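Sorkport Two-Arm Rehearsal Guide
Part 4: Working with knives and other sharp tools

By the time you reach this part you should have the rehearsal room loading properly, both arms answering to the controls and the stop key set up as we described in Part 3. If any of that is still giving you trouble, please go back and sort it out first. We know it is tempting to press on – the arms are good fun once they move – but a knife task asks more of you than moving a bowl or a book does, and it is much nicer to learn it with everything else behaving.

The rules in this part are the ones we ask people to follow on a real bench, and we ask you to follow them in the simulated room too. A knife in Sorkport can't hurt you, of course. The habits you form with it will come with you, though, and so will the recordings you save, which may well be used later on to teach a machine how to move.

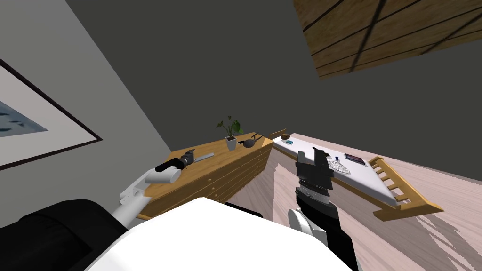 Reading time: 6 minutes

4.1 Before you pick up the knife

1. Load the room from the Rinik menu and wait until the status line has stopped changing. If it reports build 2610 or later, you can carry on. Older builds will open the room quite happily, but they don't store the grip settings you need in 4.3.

2. Have a slow look round from the head view. Find the long wooden piece with the drawers, and then the things standing on top of it. There is a plant at the very least, and the other objects vary with the layout you have chosen. Take note of whatever stands closest to where the blade is going to travel.

3. Decide which arm will hold the knife and which will stay free, and say so out loud if you are working with somebody else. In our example the knife is in the left gripper and the right one is empty.

4. Open the free gripper and park it well away from the blade side. We suggest keeping at least 200 mm between the free gripper and any part of the knife for the whole of the approach.

Note: The two arms are told apart from the robot's point of view, so "left" means the robot's left, the same side you see on your screen in the head view. If you are used to working face to face with a machine you may find this muddling for the first afternoon. It does pass.

4.2 Checking the gripper view

The head view is lovely for planning, but it can hide a surprising amount behind a wrist joint. Please get used to switching to the gripper view before each close move and again after it. Choose an open gripper with nothing in it for your first check, so you know what a clear view looks like.

1. Press the view key until both fingers appear along the bottom of your screen.

2. Make sure there is a wide, clear gap between the fingers and that nothing is being held.

3. Look past the fingers. In a clear view you should see only the tiled surface with its dark grout lines and the plain grey background beyond it.

4. Leave the arm alone for a slow count of five. The grout lines make a handy guide, and if they creep past the fingertips while your hands are off the controls, the arm is drifting and wants calibrating again (see Part 2).

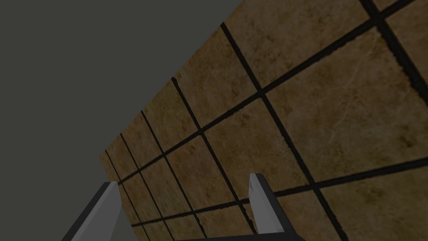

Fig. 4-2. Gripper view with the fingers apart and the tiled surface clear.

Caution: If the status line shows fault 602, the gripper view and the arm position have fallen out of step, and what you see may be older than what the arm is doing. Stop, let go of the controls and reload the room. Please don't try to "drive through" the fault with a blade in the other hand, even if everything looks fine from the head view.

You will want to repeat this check fairly often, and the second and third looks needn't take long. You are comparing against your first one. Are the fingers still apart? Is the surface still free of anything that shouldn't be there? If you can say yes to both, go back to the head view and carry on with the task. 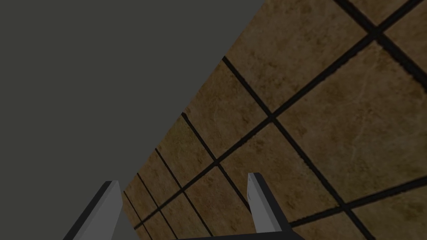 GOOD PRACTICE: HOLDING AND CARRYING

4.3 Taking hold of the knife

1. Bring the gripper to the handle, never to the blade. This sounds too plain to be worth printing, but a thin blade can look like an easy thing to close on when the arm is in a hurry.

2. Close slowly and stop as soon as the handle no longer shifts. A tighter grip is seldom a better one, and it makes the release jumpy.

3. Store the grip under a name you will recognise on Wednesday as well as today. "Ersoy grip" is the ready-made setting for narrow handles and is a perfectly good place to start.

4. Lift straight up before you turn the wrist at all.

4.4 Moving with the knife

1. Keep the point directed away from the robot's body and away from the free arm.

2. Hold your speed to 300 mm per second at the most. For first attempts, around half of that feels comfortable to most people, and you lose very little time by it.

3. Go over the furniture with height to spare, and pass to one side of standing objects. Plants deserve particular care, as leaves spread wider than the pot does and it is the pot that people tend to watch.

4. Move one arm at a time. If the free arm has to come in to steady something, bring the knife arm to a full stop first, then move the free arm, and only then carry on.

5. If you lose sight of the tip in the head view, stop where you are. Change the view, not the pose.

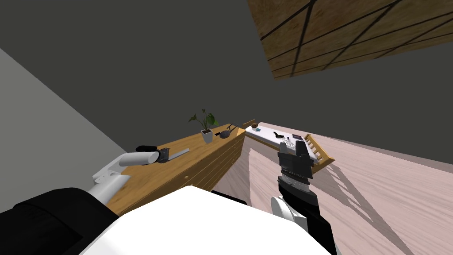 Fig. 4-4. Left arm holding the knife, with the blade over the top of the cabinet.

Caution: Never pass a knife from one gripper to the other in mid-air. Set it down on a clear, flat spot, back the first arm off, and pick it up afresh with the second. The Dimuvska layouts will let you attempt a handover without complaint, so the rule is yours to keep.

4.5 Putting it down and saving your work

1. Choose a resting place with nothing beside it and lower the knife until it lies flat.

2. Open the gripper fully, then draw it back along the line of the handle.

3. Check the gripper view one last time, as in 4.2.

4. Save the recording. If you broke one of the rules above at any point, please tick "Do not share" and keep the file for yourself. Everybody has a folder of these, and they are well worth watching back with a cup of tea.

For scissors, peelers and skewers, follow the same steps with the grip settings listed in Part 5.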